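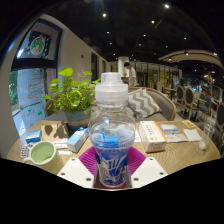
I bought the Kerkier side table because the old one had reached the stage where every mug had to be placed with a silent prayer. The product page promised "a calm landing place for everyday life." Everyday life at my house is a plant, a mug of green tea, a bottle of water and whatever the pharmacy stapled into a bag for me, so I figured we could put the claim to the test.

It arrived in May, in a box big enough for a much better table. Assembly is supposed to take 21 minutes. I took longer, partly because the instructions are four drawings of a happy person with no hands, and partly because I put the legs on facing the wrong way and had to admit it. The hex key that comes with it is Kerkier's own and bends if you look at it sternly. Use a real one.

The top is the reason to buy it. The light brown wood grain is easy to live with, the curved outline means I no longer bruise my hip on the way to the window, and the finish has put up with wet mugs so far. I left a ring of tea on it overnight as a scientific experiment (I forgot) and it wiped off in the morning. Crumbs show up less than they did on my old white table, and I count that as a feature even if Kerkier doesn't.

Size is where it gets interesting. The top is 26 inches across at its widest, and on paper that sounds generous. Give the plant the back left, near the light, and you still have plenty. Then you put down a mug, a blister pack, a couple of small cartons, the paper you meant to throw out, and suddenly you're parking the water bottle like it's downtown on a holiday weekend. A round edge also means there are no corners to push things into. My junk mail used to live in a corner. Now it migrates.

I did look at two others first. The Bundus had a drawer, and I know myself well enough to stay away from a drawer. The Kamata was prettier and sat so low that I'd have needed to lie down to drink my tea – tempting, but no. The Kerkier is at the right height for my armchair, so that settled it.

Complaints, in no particular order. One leg has a slight wobble that a folded receipt fixed. The felt feet fell off within 2 weeks and I replaced them with a pack from the hardware store. And there is a faint smell when you open the box, like a new shower curtain, that hung around for several days.

Delivery was through Atel, who left it with the neighbors I don't talk to. We talk now.

Four stars. It would be five with a lip around the edge, mainly for the pen that keeps rolling off behind the radiator.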